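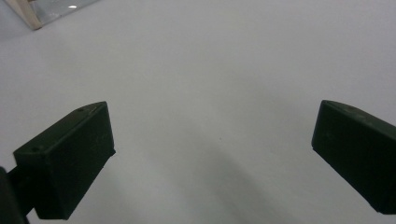 Stadumholm, 15 Aug 2019

Home Forums Storage and Tidying Hall and Utility Search Log in

Clear bags with fabric trim for sports bits – any good?

hkurek
Posts: 838

I'm redoing the utility room and have got as far as the worktop, now matt white from end to end. Next job is the sports stuff. At the moment it all lives in a cardboard box under the coats: tennis balls, shuttlecocks, swimming goggles, a skipping rope, grips, and whatever the boys bring home from the park.

I've bought a clear plastic bag to try, the sort with a beige fabric edge. It's see-through, so in theory people can find a ball without tipping the whole thing out on the floor, which is what happens with the box. The plan is to keep it up on the white top by the back door where everyone can reach it.

Before I buy more, has anyone used these for a year or longer? I want to know if the plastic splits, and whether it goes yellow by a window.

Hanna Kurek

saltmarsh_jo
Had three from Moffat for hats and gloves. The plastic held up. The stitching along the trim went first, at the corners, on the one the dog lead was kept in. Metal clip plus thin plastic is a bad mix. The other two are still going and they look all right if you don't mind creases.

oldgate
I'd skip them. Anything clear looks messy as soon as there's more than one kind of thing in it. We went to lidded boxes with a label on the front and the hall looks twice as big. You can't see the goggles, but you don't need to if it says GOGGLES.

hkurek
We've done labels. My two don't read labels. They lift every lid and leave the lids on the stairs.

oldgate
Then fewer boxes. One for wet things, one for dry. If they can't manage two lids I don't think a bag is going to save you.

tinplate
Matt white worktop in a utility room? Brave. What is it, paint or a ready-made one? We painted ours in August two years ago and it marks if you slide anything across it. Pan bottoms, plant pots, the lot. I'd be more worried about that than the bags.

hkurek
Paint, over the old top. It's Hora furniture paint in the flattest finish they do, two coats and then their clear coat. I sanded with 2000 grit between the clear coats, and that was a waste of an evening as I can't tell the difference between the bit I did and the bit I forgot. It's been fine with laundry on it. Nothing heavy has gone on it yet.

tinplate
2000 is far too fine for that, you're only polishing. 320 would have done. Leave it a good while before you put anything with a rough base on it. Soft plastic can stick as well if the coat hasn't hardened – we left a shower curtain folded on ours and it pulled a patch off.

hkurek
Good to know, thank you. I'll put a tray under the bag for the first few weeks. I've only got the tennis side sorted so far. It'll be all tennis in the clear one, so the yellow shows through from across the room, and swimming things can go on hooks. The first ball in is a Kawasaki, and I'm hoping the rest will turn up when we shift the freezer.
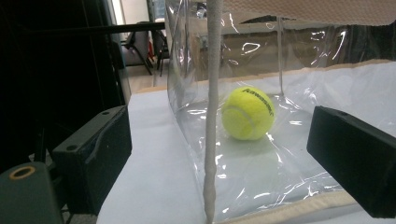
Feng-yi Siu
We keep balls the same way and I'd say go for it, with one warning. Don't put them away damp. A thin plastic bag doesn't breathe at all and the felt starts to smell. I leave ours in a wire basket overnight after a wet game and move them across in the morning. We had one Nukano bag go musty and I never got it properly clean, the fabric edge held on to the smell long after the plastic was wiped.

On yellowing: ours is on a north-facing sill and has stayed clear. My sister's is in a conservatory and has gone a bit brown. So I'd keep it away from the glass if you can.

saltmarsh_jo
Agree about the fabric. Mine came up fine with a nailbrush and washing-up liquid, but it took days to dry and left a tide mark. Don't put it in the machine. I did one on a cool wash and the plastic came out stiff.

oldgate
So it can't go in the sun, can't hold anything damp, can't hold anything with a clip, and can't be washed. I'll stay with my boxes.

Feng-yi Siu
It can hold tennis balls, and that's what she asked about.

oldgate
She asked about sports bits. Read the title.

hkurek
I did say sports bits, fair enough. I've come round to using it for balls only. Oldgate, I'll take your one wet and one dry idea for the rest, with a bucket for wet. No lids.

What size do people go for? The next one up in the shop is 34 cm tall and I think that's too deep. Balls at the bottom will never be seen again.

tinplate
Go low and wide. You want to be able to see the bottom and get your arm in without the side folding over. A tall bag slumps when it's half full and then it takes up the same space anyway.

Feng-yi Siu
Ours is a short one and takes up to 15 balls before it starts to lean. That's enough for a family. If you've got more than that, give the flat ones to somebody with a dog.

hkurek
Short one it is, then. I'll also put a strip of felt under the tray. Will report back on the paint once the washing machine's been moved back in, as that's the real test of it.

saltmarsh_jo
Please do. I've got a pine chest I want to do white and I can't decide between that clear coat and wax.

tinplate
Not wax. Not in a utility room.

Comments (4)

Bramley
Worth looking at the handles before you buy. On some of them the handle is sewn to the trim only and on others it runs down under the base. The second sort lasts a lot longer.

pegbag
We use one for clothes pegs. It lives outside from April and we buy a new one each spring, so I can't say they're tough, but they're cheap.

M. in the attic
Disagree about labels. My children learnt to read from ours.

two_left_wellies
Does anyone know if the Hora clear coat smells much? I'd be doing it indoors with the windows shut.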